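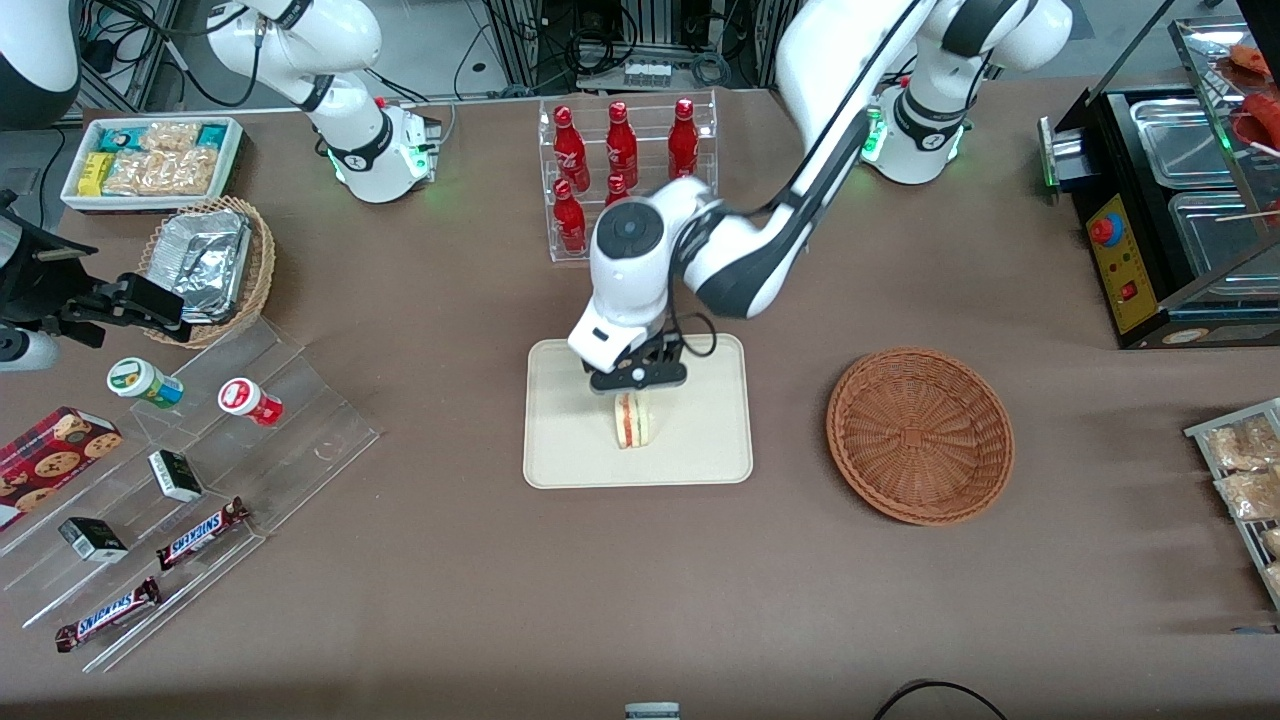
Funuten Two-Tier Bottle Rack, Clear Acrylic: Six Weeks on the Snack Table

I went back and forth on this rack for ages. I run a little self-serve snack table, the kind with a price list and a jar (well, a card reader now), and for the longest time the sodas just stood in a clump at the back. Every time someone wanted one from the middle, two others went over. Glass bottles! I finally got tired of the clinking and bought the Funuten.

I paid $21 for it, which felt like a lot for clear plastic. My friend Ghizlane Benjelloun has the Fudex version in wire and she swears by it, and I did try hers for a weekend first. It's fine. It's sturdy. It also looks like something you'd dry dishes on, and I wanted people to see the drinks and not the thing holding the drinks.

And that part I love. The acrylic is clear enough that the red bottles are pretty much all you notice, with the back row up high and the front row down low, so the white script on the glass shows on both levels. I keep mine right behind the tray in the middle of the table, and it works like a little backdrop. Sandwiches in front, sodas behind, and people buy the two together much more than they used to. I have no chart to prove it, just a faster-emptying fridge.

Putting it together took longer than I expected. The side pieces come covered in protective film on both faces, and the film does not want to leave. I started at 8 in the evening and was still picking at corners with a fingernail well past 9. Warm it with a hair dryer, low setting, and it peels off in big satisfying sheets. The instruction leaflet says nothing about this. The leaflet is also printed in the tiniest gray type I've ever met.

Things I'd change:

It scratches. I wiped mine once with the rough side of a sponge and there's a hazy patch on the lower shelf that I now look at every single day. Soft cloth only, people.

It slides a bit on a smooth tabletop. I stuck four clear bumper dots on the bottom and that fixed it, but they should be in the box.

Fingerprints, obviously. It's see-through, what did I expect?

Taller bottles make me nervous up top. The ordinary soda size is great, but I tried a tall sparkling water and moved it right back to the fridge.

A few words on what I set around it, as I always get asked. The sandwich tray is a plain beige one with rounded corners, and I like it a lot better than the shiny silver one I had before, which made all the food look tired. Snack bars and pastries go in a white rectangular tray off to the side, with the light blue and teal wrappers lined up along the back and the clear bags of golden snacks in the middle. Then wicker! I'm a sucker for wicker. There's a small oval basket with a foil container in it, so crumbs stay out of the weave, and a round one in a tan-orange color that I haven't settled on a job for. Rolls? Napkins? I change my mind weekly.

If you're matching things up, clear acrylic really does get along with everything. I had it next to a Clinov napkin holder in June, and then next to nothing at all, and it looked right both times.

Would I buy it again? Yes, for a table where people help themselves and you want the drinks on show. If yours is going in a pantry, or you have small kids who throw things into the sink with the scouring pad, get the wire one like Ghizlane's and don't think about it again. I'm giving mine four stars out of five, with the missing star for the film and the bumper dots together. I've already ordered a second one for the juice.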